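Cable notch (table)

A cable notch is a shallow recess in the back edge of a table or desk. It lets cables pass down between the table and the wall, so the top can stand close to the wall. In older catalogs it is also called a back cutout.

Form

The notch is usually placed in the middle of the back edge. Its corners are rounded, which makes the edge easier to paint and to wipe. On the Clanditz worktable, sold by the firm Fernandes, the notch is 20 cm long and 9 cm deep. The later Skitex table has a notch of 10 cm length, and some buyers found it too short for a plug with a transformer.

Use

Tables of this type are used in offices, workshops and kitchens. When no cable is needed, the notch stays open, and small things such as pencils can fall through it. Some makers sell a cover strip for this purpose.

White tabletop with a notch in the back edge, before a gray wall 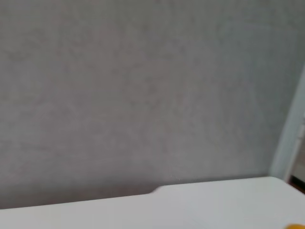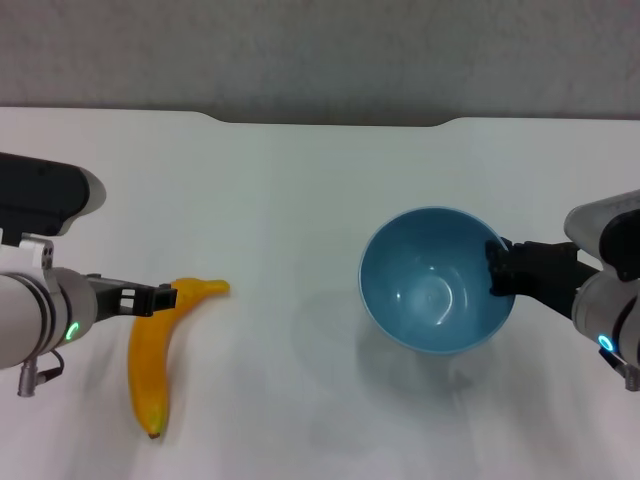
Arnar Damgaard objects to the name in a reader's note to this article, writing that in his workshop it was always called a back cutout, and that a cover strip gets lost by February anyway.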